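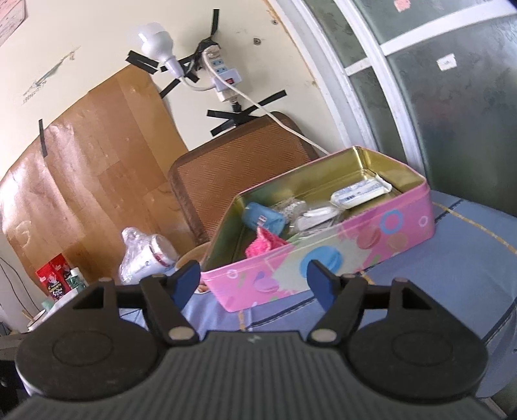 Lustmont, December

I have never trusted a tin. People keep them because they are pretty and because throwing away a thing with a hinge or a well-fitting lid feels like a moral failing, and then the tin sits on a surface and fills up with whatever was in your hand when you walked past. I said as much on this blog a couple of years ago and got told off by several of you, including Glenys Tamihana, who has eleven of the things and says they are all in use. In use as what, Glenys.

So you can enjoy the fact that I now have one on the go myself. Pink, macarons printed all over the outside in blue and lavender and white, gold on the inside like a very small cinema. The macarons that came in it were dry, by the way. I suspect most of the money went on the printing.

The idea came from a book. I won't link to it, partly because I don't want the author to have the traffic. It's called the Prisiscombe method and the claim is that you don't tidy a room, you "gather" it. You take one open container, set it down in the middle of whatever you're avoiding, and put in everything that has no home. You don't sort. You leave the lid off so you have to look at it. After ten days you deal with what's there, and by then, supposedly, you know what matters. The book takes 200 pages to say this and there's a planner you can buy as well.

My sister-in-law Noeline Paewai did it in her spare room and rang me up sounding like she'd been to a spa. I pointed out that what she had done was put things in a box. She said I always do this.

Fine. I did the small room, the one with the woven-back chair and the cardboard on the wall. The cardboard has been up since we moved in and was meant to be for a week. I wanted something to stop things scuffing the paint, I had a big flat sheet and a roll of black tape, and you know how it goes from there. Same story with the light and the power strip, which are held up with crosses of the same tape. I was quoted for having it done properly by a man from Grimshaw and the number was such that I went and bought more tape. Before anyone writes in: yes, I know. It's on the list for the new year and Hamish Hinds, who used to wire up shops, has already given me the lecture in my own doorway.

What went in the tin, then. A blue plastic tub with a red and white label, which immediately tipped over and which I have left on its side out of spite. A pink cloth, crumpled. A clear bag of white bits and pieces that I'm not going to itemise for you. A small white cable, coiled up, that I can't match to any device in this house and have been moving from room to room for longer than I've been writing here. And one white packet with blue print, still wrapped, pushed into the back corner.

That's it. The book promises that the container will "reveal your patterns". My pattern seems to be that I own a cable.

My real complaint is with what stayed outside. The method says every homeless object goes in, and the tin is simply not big enough for that, so at once you're making decisions, the very thing you were told you could put off. I had a red box covered in writing and pictures, a little white bottle with a green label, a white pot, and a white carrier bag that had wrapped itself round a sort of cup. None of them went in. They lined up next to the tin like people who haven't been let on the bus. Is that gathered? The book has nothing on this. I looked in the index under "overflow" and it sent me to a chapter about forgiveness.

I did try asking. There's a forum, naturally, with 3,201 members, and I put the question politely. The first reply said I should use a bigger container. The second, from someone calling himself Velimir Janevski and signing off as a "certified gatherer", said the size of the container should reflect the size of my intention. He then recommended the Stititeck nesting set. I have looked up the Stititeck nesting set. They are plastic tubs, and dearer than any plastic tub has a right to be. I already own plastic tubs. I own one lying on its side in a biscuit tin.

To be fair to it, and I do try, there was one thing I liked. Working on a plain surface made a difference. I'd put the light blue cloth down mostly to protect what's under it, and having one flat colour behind everything meant I could see what I had. At any other time those things would have been spread over a shelf, the windowsill and the floor behind the chair, and I'd have sworn the room was basically tidy. You could get the same effect with a clean sheet and no book at all, and I offer you that tip for nothing.

The other thing is that I left the lid off as instructed and it does nag at you. I went in to fetch something else entirely and found myself glaring at the cable. Whether being nagged by a tin counts as a method I couldn't say. My mother managed it without any packaging.

Paora Quinlan has asked to borrow the book when I'm finished, and I've told him he can keep it. He reckons the trick is to do the deciding on the first evening and skip the wait. I reckon that's called tidying up, but he's more cheerful about these things than I am and his kitchen drawers do open all the way.

I'm not at the end of my ten days yet, so I'll report back on whether I know what matters. If anybody recognises a short white cable from that description, get in touch. Comments are open again now that I've cleared out the spam, all 986 of them, and no, I didn't put those in a tin first.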